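Stop grading your planner on the easy scenes

I've been writing motion planning code for nine years, and I have one opinion I'll bore anyone with at lunch: we spend far too much effort on the planner and far too little on the checks that run before it. I know, I know. Checks are dull! But hear me out.

The score isn't the story

Last November our team was comparing two grasp planners in simulation, Cadow (ours, old, cranky) and Mitska (newer, much prettier code). Mitska won by 14 points and everybody was ready to switch. Then Shiuli Jayawardena went through the logs from all 925 runs and found that most of the gap came from scenes where the starting state was already odd. One planner shrugged and tried something. The other gave up early and said so in the log. We'd been calling the second one a failure, and I think it was the one behaving well.

I want software that tells me when the world it's been handed doesn't add up. An object with no contact under it should be the first thing a scene checker looks for, before anyone asks for a grasp pose. It's a cheap test (gravity on, step the physics, see what moved) and yet I keep meeting pipelines that skip it and then blame the perception model for a bad pick.

Two views of the same setup, and the plaid thing is off the surface in both:
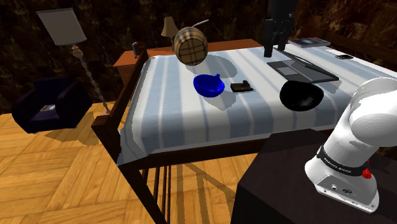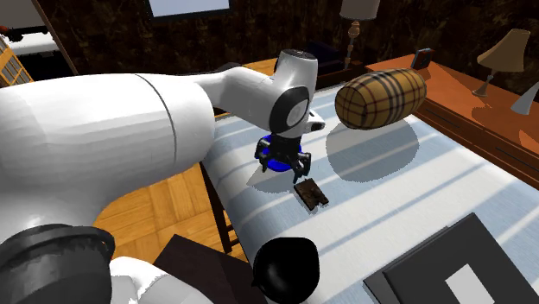
Clutter is fine, nonsense isn't

Morenike Olatunji disagrees with me on this, and she's no slouch. Her argument is that random, slightly broken scenes toughen a policy up, and that if you clean everything you end up with a robot that only works in a catalog. Fair enough! I love clutter. Give me bowls, gadgets, awkward stripes that confuse the depth estimate, all of it.

But I'd keep the broken states in their own pile, with a label, and report them separately. Four extra lines in the results table would do it. Then if your planner handles a floating object nicely, great, brag about it. Just don't average it in with the ordinary picks and hand me one number.

We ended up keeping Cadow for now, mostly on my nagging, and Shiuli is porting its early-exit messages over to Mitska. I'll switch once those are in.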